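Equipment planning: hands, spares and the second station

The budget round for the coming year closes in January, and the tray handling line is the largest open item on it. What follows is where the request stands now, so that people at both sites can object before it goes in.

The current request covers one additional two-armed unit, a set of replacement hands, and the work to bring the second station at Donovska up to the same layout as the first. The arms themselves are not in dispute. The price from Zurklow is fixed for 60 days from the date of the quotation and includes commissioning, but excludes freight and any floor work. The hands are quoted separately, and they are where most of the discussion has gone.

A multi-fingered hand costs more than a two-jaw gripper and has more parts that wear. The case for it is the mix of work. The trays are shell-shaped, with a thin rim and no flat face of any size, and they have to be lifted from the shelf, turned up on end and put back without marking the surface. A two-jaw gripper can do this with custom jaws, one set per tray shape. We priced jaws for the shapes now in use and the total came out below the cost of one pair of hands. It stops being the cheaper choice once the shapes change twice in a year, and last year they did.
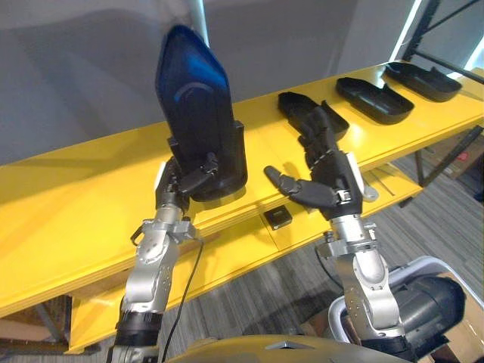

Anel Coetzee disagrees with that last step. The shapes changed twice, she writes, but one of the two changes was a correction to a mold and would have needed a small shim on the old jaws, with no new set at all. On her figures the hands pay back in the third year, and only if the finger tendons last as long as the supplier claims. She would like the request to carry both cases side by side.

That is a fair point and the request will be changed to show both. The tendon figure is the weak part. Zurklow gives a service interval of 200 hours under light load and does not define light load. Sajib Weerakoon has asked for the test conditions in writing. Until they arrive, the spares line assumes an interval of 100 hours, which doubles the number of finger kits we hold - and adds a storage cabinet that was not in the first draft.

Smaller items, in no special order:

Shelving. The new station will reuse the existing yellow shelf design. Plywood and legs can be bought locally, and the drawings are unchanged.

Cables. Each arm needs a spare wrist cable on the shelf from the first day. Lead time from the supplier is 21 working days, and a stopped arm costs more than the cable does in the first afternoon.

Training. Two places on the maintenance course are included. Farzana Ekanayake has one of them. The other is open to anyone on the Donovska shift roster.

Software. The license is per controller, not per arm. The earlier draft had this wrong and the line has been cut by half.

Floor work. Still no figure. The contractor has visited but has not sent an estimate, so the request carries a placeholder, marked as such.

Comments on the spares assumption or the payback table should go to Kavinda Seneviratne. Requests for the second course place go to the Donovska shift office.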